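10/26/20

Quick one, kettle's on and I've got to be out of the door soon. The white table. Again.

So the table is where everything lands. Post, pens, the charger, a cup from whenever. I said in January I'd sort it and then it was October. Finally had a go, and the rule this time is that only things that get used AT the table are allowed to stay on it. Lamp stays. Grey box stays. Everything else has to argue its case.
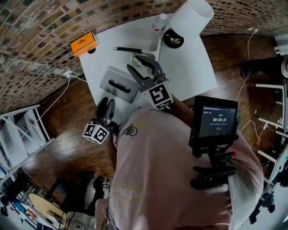
*The white table, pen still out, lamp in its corner.*

The lamp came from Harasym, the little shop at the Stokbridge end of the high street. I like it more than I expected to, the gold bit on the base especially. It lives in the far corner now and not in the middle, where I kept reaching round it. Cable is a pain. Haven't solved the cable.

The orange box I keep moving and then moving back. It's fine in the corner. Leave it alone.

Pens – one on the table, rest in a drawer. I had 88 of them, I counted because I was cross, and I'd say half wrote. Who needs 88 pens. Bagged up the dead ones and felt very smug for the whole evenning. 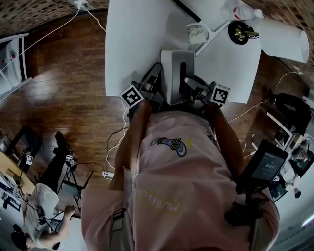 Then there's the question of where the grey box goes. Near edge is handy but it gets knocked when you sit down with a plate. Middle is better, but then it's a stretch. I've gone for near the front, a hand's width in, and I'm trying to stick to it. Small bottles to the back in a row so they don't get elbowed. Cup goes back to the kitchen at night, no excuses (there will be excuses).

I did look at proper organisers. Werness do a tray set with little dividers and it was 200 for the big one, which, no. Went to the Wetlow tip shop instead and came home with nothing, so that's 200 saved and a nice walk.

Wiped the whole top down too. White shows everything. Tea rings mostly, and one mark that I think is permanant.

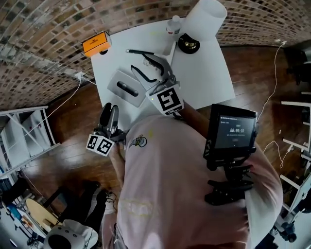
Arif Siregar left a comment on the last table post to say I should try bicarb and a damp cloth on tea rings before buying any spray, and to keep a basket by the door so the post never gets as far as the table in the first place. Also that three things on a table is plenty and anything past that is a shelf.

Which is a bit harsh but the basket is a good shout. Will report back on the bicarb. Next is the shelves, and I'm not looking forward to those, there's stuff on there I haven't touched since we moved in.

Right, kettle.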